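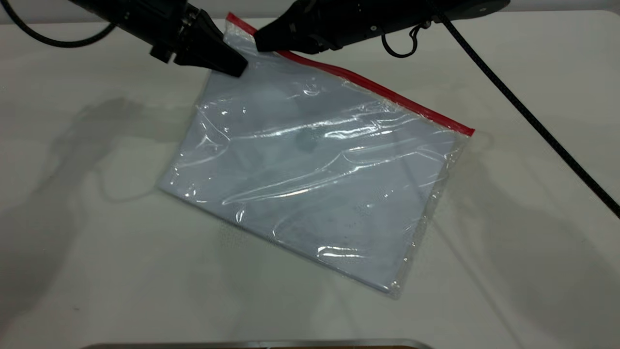 I have been putting the household papers into zip bags since February, and a couple of people asked in the comments how it was going, so this is an update.

The old system was a Gruter box file on top of the wardrobe. It held everything: the boiler papers, the deeds correspondence, school reports, the receipt for a washing machine we no longer have. The spring clip had gone years ago, so every time I took it down the lot slid to one end. I also had two ring binders, but I never got round to punching the holes.

What pushed me into doing something was the leak in the airing cupboard. It came through the ceiling and stopped a foot short of the wardrobe. No harm done, but I had the box file down that evening and went through it on the bed, and it took me until after midnight.

I looked at proper document wallets first. Frade do a nice one with a popper, but the poppers leave a gap at each side and they cost more than I wanted to pay. In the end I bought a pack of 100 clear zip bags from Monamix. They come flat in a cardboard sleeve. You can see what you have without opening anything, and they stack in a drawer.

My rule is one subject to a bag. Car, house, bank, health, school, and so on. If a bag gets too fat to lie flat, I split it into two. I write the subject on a slip of card and put it in at the front, apart from the bags where I know what's in there by looking.

The bag with the pale sheets in it is the one I get asked about. Those are my drawing papers, and they were living loose in the bottom of the desk, getting rubbed and picking up marks. They are never going to be clean again but at least they won't get any worse.

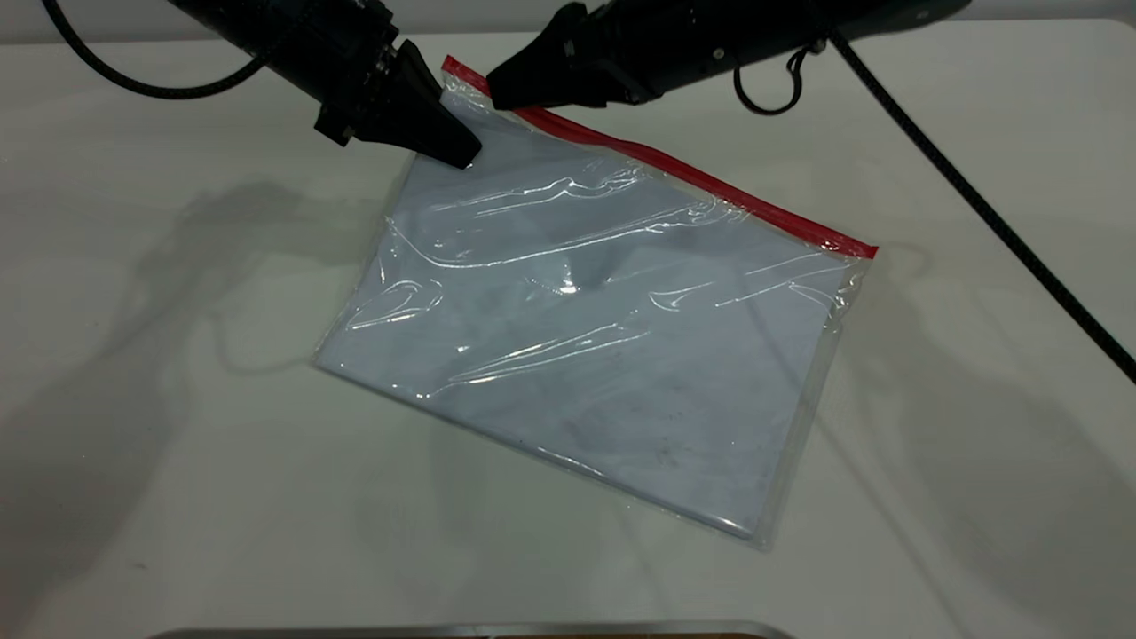 The drawing paper bag, with the red zip along the top.

A few things I have learnt about filling them.

Put the paper in with the bag lying down on a table. I started off holding the bag up in one hand and feeding the sheets in with the other, and the corners caught on the zip every time. Laid flat, you can hold the mouth open and slide the whole stack in together.

Tap the edges of the stack square first. It sounds fussy but a sheet sticking out at one side will crease as soon as you close the zip.

Press the air out before you close it. I work from the bottom edge up to the zip with the flat of my hand. The plastic is thin and it does wrinkle, and I have given up trying to get it smooth. The wrinkles catch the light and look worse than they are. Once the bag has been under a few others in the drawer it settles down.

Don't fold anything to make it fit. I had some plans of the extension that were too big, and those have gone in a cardboard tube behind the door.

The bags are not archive quality, as far as I know, and I wouldn't put old photographs in them. Mine are staying in their albums. For ordinary paper that needs to be kept together and kept out of the dust, they do the job. 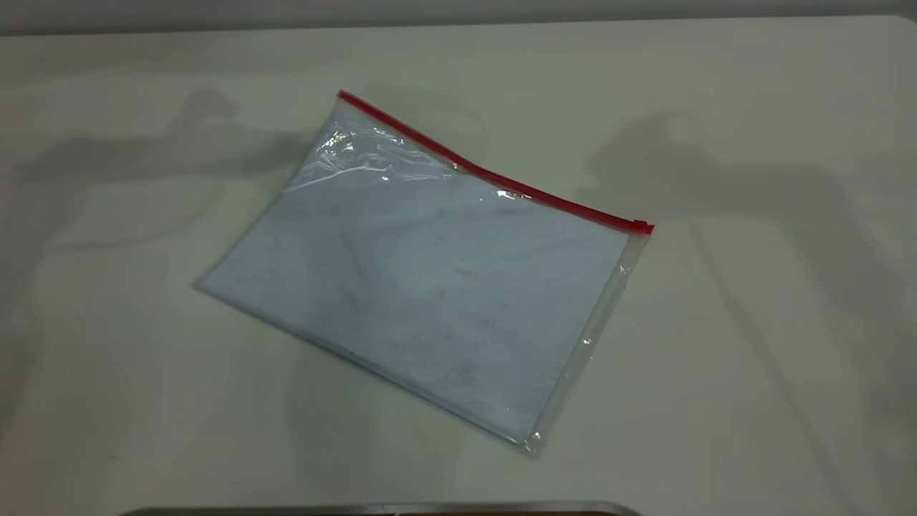

Red zip, red slider, paper inside.

The drawer they live in is the bottom one of a Temine chest that used to be in the hall. I stand the bags on edge, zip upwards, and flick through them like records. It took me 7 evenings to do the lot, mostly in front of the television. I filled two carrier bags with paper for shredding, and I found the guarantee for the cooker, which ran out last year.

The box file has gone to the tip. The ring binders I have kept, I'm not sure why.

Still to do: the recipes, which are in a biscuit tin, and the sheet music in the piano stool. The music is an awkward size and I may need to get some bigger bags. Monamix list a larger one but only in packs of 700, so if anyone knows where I can buy a dozen, please leave a comment.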